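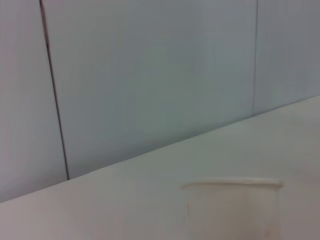
Skurano open day, 23/04/2023
Visit notes, surfaces and cleaning section

The Gumdale site opens its workshops to the trade once a year. I went for the surfaces section, which takes up the rear half of the ground floor and is the only part of the building I had a professional reason to see. Entry was by timed ticket, 80 visitors per slot. The slot I had allowed 9 stops on the printed route, and I skipped the last two.

Wall panels and joints

Skurano does its wall linings in large flat panels set edge to edge, with as few vertical seams as the room allows. The argument for this is familiar: a seam is where dirt collects and where a wipe catches. The argument against it is also familiar, and was not raised on the tour. Large panels are hard to get through a door and harder to replace singly. The handout gives the Gumdale job as 343 panels, ordered in one batch to keep the color even. A matte finish was chosen to hold down glare under ceiling lights. Matte surfaces hide scratches well and show grease badly, so the choice depends on what the room is for.

The point I spent most time on was the junction between bench and wall. There are three usual ways to handle it: a coved upstand, a bead of sealant, or a plain butt joint left accessible for cleaning. Skurano's guide favored the upstand for kitchens and the plain joint for dry workrooms. I would want sealant in both. Liquid finds the back of a bench sooner or later, and a table that is out of level by a small amount will send it there every time.

Spills on a white top

The next stop dealt with wiping up. A white top is a severe test for this, as any tint left behind can be seen from across the room, and a colored liquid shows its own outline before anyone touches it.
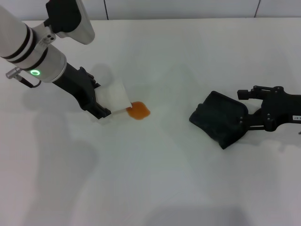 A folded paper towel works best when it is laid flat at the rim of the puddle and given time to draw. Pushing it across the middle moves liquid outward and makes the wet area larger. Folding matters as well — a flat square pad can be turned over to a clean face, and a crumpled sheet cannot. For the second pass a sponge or a thicker cloth is the better tool, lightly damp, working from the outside in. A dark pad has the drawback that it does not show how much it has picked up, and for that reason I prefer pale cloths on pale tops.

Dendel and Yaman both had literature on the side table. The Dendel sheet covers paper products only. The Yaman sheet claims 2000 wipe cycles for its coating but does not state the cloth, the pressure or the cleaner, so the figure cannot be compared with anything. I have written to ask for the test conditions.

Practical points

Parking is at the north gate and is free. The ground floor is level throughout. The second open day is in August, same route, with the adhesives room added. Bring your own notebook; the handout is printed on both sides with no margin to write in.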